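Kitchen and Shared Spaces > Microwave on a table near the railing, is it OK?

ines_barros
Hello all. In our building in Paiva we have a long white upper room that the tenants of the offices share. We have no kitchen on this floor, so we put the microwave on a table with a tablecloth, close to the metal railing. It works, but I have doubts about the cloth and about how people leave food there. The microwave is a Nokum, the small model, bought used for 27. I would like opinions before I write the rules for the door.

My questions: does the cloth have to go? And is it bad to have it so near the railing? There is a lower area on the other side.

tallpot19
Cloth has to go. I say this every time. A checkered cloth looks nice for a picnic, but when it hangs down somebody will catch it with a bag or a knee and pull. Then you have a microwave on the floor and soup everywhere. Wipeable mat, cut to the size of the table top, finished.

Aníbal Antunes
I don't agree with tallpot19. We had a cloth under ours at the old Prurno office for years and it never moved, the machine is heavy enough. What I would change is the things around it. Ines, can you put a photo? It is difficult to say something about the railing without seeing it.

ines_barros
Yes, of course. I add one from the lunch hour, people are passing at that time so it is a normal situation.
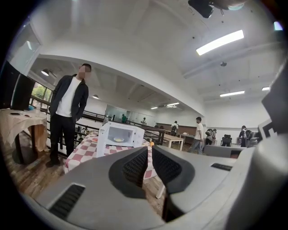
Paiva, October

So this is how it stands. The cloth is the red and white one and it goes down over the side of the table. The plate inside has a little yellow food on it, and I think it is the rice from Prumetden, the takeaway downstairs, but I did not ask. The small plate with the red rim stays outside on the cloth and people use it for the spoon. The bottle behind, near the railing, is the thing I like the least.

tallpot19
Thank you for the photo. It made me more sure, not less. Look how far the cloth drapes. And please move that bottle today. If it goes through the bars it falls on whoever is below.

Aníbal Antunes
The bottle, yes, there I agree. The orange ball next to the microwave also, it will roll. But the cloth I would only fold under and fix with 2 clips on each side. You keep the color in a room that is very white. Without it the place would look like a clinic.

mirelle_k
New here, sorry if I repeat something. Can the table go to the window side? I see green outside on the left and there is already a small table there with the beige cloth. People could eat with a view, and the railing problem is gone. Is there a socket?

ines_barros
mirelle_k, there is a socket but it is shared with the screen, and I was told not to put both on it. I can ask again. The beige table is where people leave their phones and small things, so I would have to find another place for that.

tallpot19
Do not run an extension across that floor, please. People walk there.

Aníbal Antunes
He is right about the extension. Leave it where it is, then, but pull the table one hand away from the railing, and check that the air openings of the microwave are free. The manual of yours should give the distance. Ours did, page 19.

ines_barros
I found the manual, it wants more space at the back than I have now. I will pull the table forward tomorrow morning, take away the bottle and the ball, and try the clips first. If the cloth still moves I will buy the mat. For the door I have written: cover your food, take your plate when you finish, wipe the inside. Should I add something?

mirelle_k
Maybe "close the door after use". An open one collects dust, and somebody walks into it.

tallpot19
And "no metal". You would be surprised. I still vote for the mat.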